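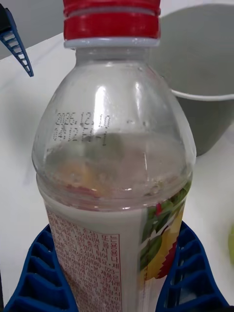
Trulen is a kit of soft gripper fingers and a small wrist camera for light robot arms. It is made by the firm Rusnák in Stirnden and sold mostly to training workshops, packaging laboratories and small shops that want to handle bottles, cups and fruit without special tooling.

Design

The fingers are molded in one piece, in blue, with rows of open rectangular cells. When a finger meets an object, the cells give way and the finger bends a little around the surface. Because of this, a filled plastic bottle can be held at the label with low force. The maker gives a maximum load of 15 newtons per finger. The camera sits at the wrist and looks along the fingers - the operator sees the object from near, and in good light also small print such as a date code.

The basic kit has the fingers, the camera, a mounting plate and 36 screws in two lengths. Spare fingers are sold in pairs.

History

The first version was drawn by the engineer Krishnamoorthy Poojary, who had worked before on sorting machines in Flidville. It was shown on 11th March and delivery started in June of the same year. By the end of the second year 2,563 kits had been sold. A later version changed the mounting plate, so that the fingers can be turned by 90 degrees without taking off the camera.

Reception

Users have praised the simple mounting and the low price of spare parts. Criticism was mostly about the camera cable, which is short for bigger arms, and about clear plastic. Reflections from a lamp above can disturb the depth estimate, and the manual recommends to use diffuse light for such objects. The manual exists only in English and Slovak.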